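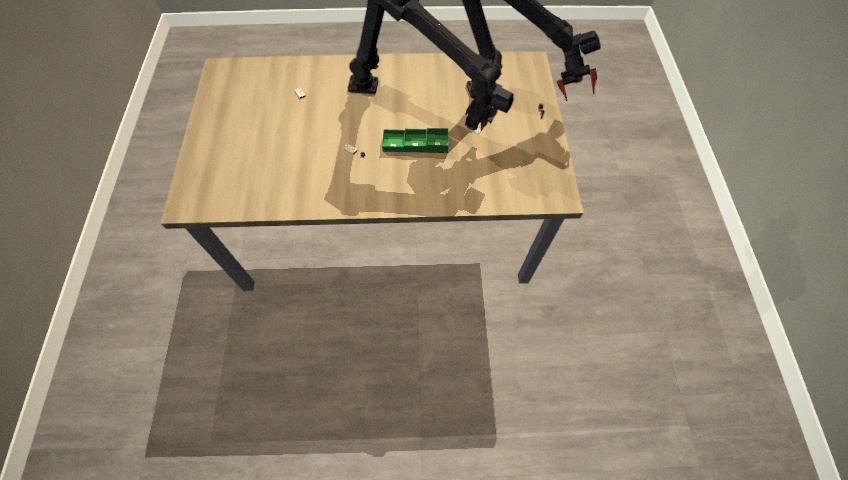
Re: [halleck-automation] Naston open day, was it worth the train fare?

From: Linnea Engebretsen
To: halleck-automation list
Date: 14/11/2022

Sigrun Söderlund wrote:

> Did anyone from the list get to the Naston open day? I had a ticket and
> a cold, and the cold won. I'd like to know three things before I put
> Naston in front of my manager. Is the two-armed cell real or is it still
> only on a screen? Does it cope with small parts, by which I mean the
> sort of thing you lose down the back of a radiator? And did they say
> anything at all about price? Their brochure has a great many photographs
> of people in clean overalls pointing at things and not one number.
>
> We still sort by hand here, into a divided box, and the person who is
> quickest at it retires next August.
>
> Sigrun

Hello Sigrun, hello all,

I went. It was worth the train fare, though possibly not the bus fare on top of it, as Naston is on the far side of an industrial estate laid out by someone who disliked pedestrians. If you go next year, get off at the tile warehouse and walk back. The driver will tell you to stay on. Don't.

Your questions in order.

Real or on a screen: both, but you spend most of your time with the screen. The real cell is in the Geerts hall, behind glass, and visitors were let in four at a time, which meant a queue, which meant I stood in it for most of the talk I had wanted to hear. The simulated cell was in the reception area, next to the biscuits, and you could stay as long as you liked. I stayed a good while. The biscuits were decent.

The simulation runs in Teltolis, which some of you will remember from the days when it crashed if you resized the window. It no longer does that. I tried, when the demonstrator was looking the other way. You get a plain grey room with a plank floor and a wooden table, two black arms mounted along the far edge, and a bright green box with three compartments near the middle. The bits to be sorted are scattered over the table top, and they are tiny. From the default view I took one of them for a mark on the monitor and tried to wipe it off. There are little white marks on the front of the box too, one to a compartment, presumably labels. I couldn't read them and the man next to me, who had brought his good glasses, couldn't either. I asked if they could be made bigger and was told it was on the list. I am on several lists myself and know how that goes.

What I did like is that they had left the shadows on. The arms throw great brown shadows right across the table, and some of the parts sit in or near them, so anything that relies on a camera has to earn its living. I have been to more than one open day where the demonstration was lit like an operating theatre and the kit then sulked as soon as it met our roof windows. The demonstrator said they move the light between runs on purpose. I wrote that down and underlined it.

The fingers on the grippers are red and come down to points. Somebody behind me said it looked like a heron, and after that I could see nothing else.

Small parts: yes, with an asterisk. In Teltolis each arm works its own side of the table and the box is shared, so the interesting moment is when both want the middle at once. One waits. The rule for which one waits is apparently four pages long and was described to us as "mostly settled". On the runs I watched, the arms took turns politely and the parts went where they were meant to, bar one, which got nudged along the table and then chased. The chase went on for longer than I would have allowed a new starter.

They had the tally for the week's simulated runs up on the wall: 3000 picks tried, 147 missed. I asked how many of the 147 were the nudge-and-chase kind and got a very full answer about something else. To be fair to them, they did put the misses up there in the same size of type as everything else, and I can think of firms who would have left them off.

Now the Geerts hall. I am sorry to say that when my turn came the real cell was being restarted. We looked at it through the glass for ten minutes and it looked back at us. Then one arm lifted, went across, picked something up and put it down again, and there was a small round of applause of the sort you give a child who has found the right note. So I can tell you it exists and that it moves. I can't tell you that it does all day what the simulated one does, and I'd want to see a full shift before signing anything. They say they will arrange a longer visit for people who ask in writing. I would ask in writing.

Price: nothing in the talk, nothing on the stand. A young man by the coat rack told me that the simulation licence without the hardware is 1109 a year, and then looked as if he wished he hadn't. I don't know whether that includes VAT or support, or whether he was even in sales. He may have been there for the coats. Don't quote it to your manager as a quotation.

If I were you, Sigrun, I would start with the licence, whatever it turns out to cost, and build your own table in Teltolis before thinking about arms. You can change the box for one of your own and put in your own parts, and they had a handout on how to do it. I have a spare copy and will post it to anyone who sends me an address. I'd also get your quickest person to sit in front of it for an afternoon well before August. Mine would spot half of what's wrong with our layout in the time it takes to boil a kettle, and she wouldn't be as tactful about it as I've been here.

Some odds and ends for anyone going next time:

The sign-in desk wants your car registration even if you came by bus. I put a dash and the computer refused it. I put the number of the bus and it was delighted.

Lunch is sandwiches and goes early.

The talk is supposed to be going up on their website. It wasn't there this morning.

Wear something warm for the Geerts hall. They keep it cold and you will be standing still.

Has anyone else on the list been running Teltolis with two arms? I'd like to know whether the waiting rule can be changed by the user or whether you have to go back to Naston and ask nicely. The handout says "see manual", and the manual says "see your Naston contact", and my Naston contact was the young man by the coat rack.

Linnea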